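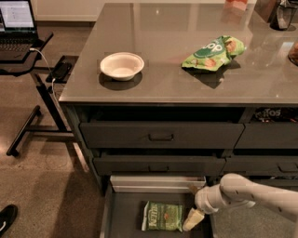
Notebook, June, kitchen island again

Came in just after 8 with good intentions and a mug of tea, and spent the first while getting cross with the top left drawer. It's the long one, and it never quite goes home. You push one end and the other end comes out a finger's width, so you push that, and so on until you give up and leave it looking half shut. The wide one under it has started doing the same. I've written both down for the Tindby people, who fitted the runners, along with the job number (147) so they can't say they've not heard of us.

Anyway, the actual job for the week is snacks. They've been living wherever anyone puts them down, mostly in the open cubby under the worktop, and the cubby is far too easy. You walk past, your hand goes in, and there's lunch ruined. So the plan is that crisps and suchlike go down in the deep bottom drawer, laid flat, and the cubby gets one bag at most. At the moment that's the dark one with TOS showing on the front and I'm happy for it to stay.

Measured the deep drawer while I had the tape out. Inside width is 678 mm, which is more than I'd guessed, and it's easily deep enough for the bags to stand up, though I still like them flat because then you can read what you've got. A standing row slumps as soon as you take one out of the middle and then you're digging.
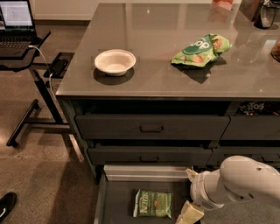

The grey interior is a bit gloomy, mind. With the ceiling lights on, the worktop throws a shine straight back at you and the bottom of the drawer looks like a cellar by comparison. I did think about a pale liner. Kivar do one by the roll, 70 cm wide, so it would want only a small trim down one side. Vistham's is the nicer texture but comes at 58 cm and you'd be left with a bare strip, which would annoy me every single time I opened it. Going to ask for a Kivar sample before spending anything.

The green bags are the good ones for this – bright enough to spot from standing height, liner or no liner. The Kettle one shows up nicely too, with its white label.

Things decided, more or less:

1. Bottom drawer is for snacks only. No tea towels, no batteries, no takeaway menus (you know who you are).

2. White bowl stays out on the worktop. I kept putting it away and then getting it straight back out, so it might as well live there. Anything opened gets tipped into it and eaten the same day.
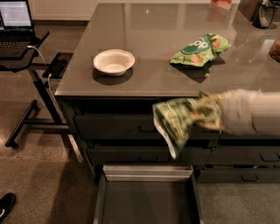

3. Full bags go in at the front, older ones to the back. Or the other way round? I've gone back and forth on this and want to try it both ways for a week each. My hunch is older ones at the front, as we never look past the first layer.

4. Jar and other bits along the back edge of the counter are not part of this. Leave them be until the Llanos shelf goes up, then we can have the whole back run clear and give that glossy top a proper wipe (it shows everything, every fingerprint, I do rather regret it).

Still to do: chase Tindby, get the liner sample, find the pencil for the tape measure. Also check whether the bottom drawer drags when it's got some weight in it. If it's as stubborn as the top left I'm not loading it up.

4 comments

Older ones at the front, definitely. We did the opposite in our workshop kitchen and found a bag at the back that had gone out of date before the last stocktake.

On the drawer that won't close: ours was one runner screw standing a bit proud. Took the drawer out, gave it half a turn, sorted. Might be worth a look before you wait in for the fitters!

Would you do the glossy top again? We're choosing now and I keep being drawn to it in the showroom – is it really that bad for fingerprints?

The takeaway menus were there first.

Shares: 7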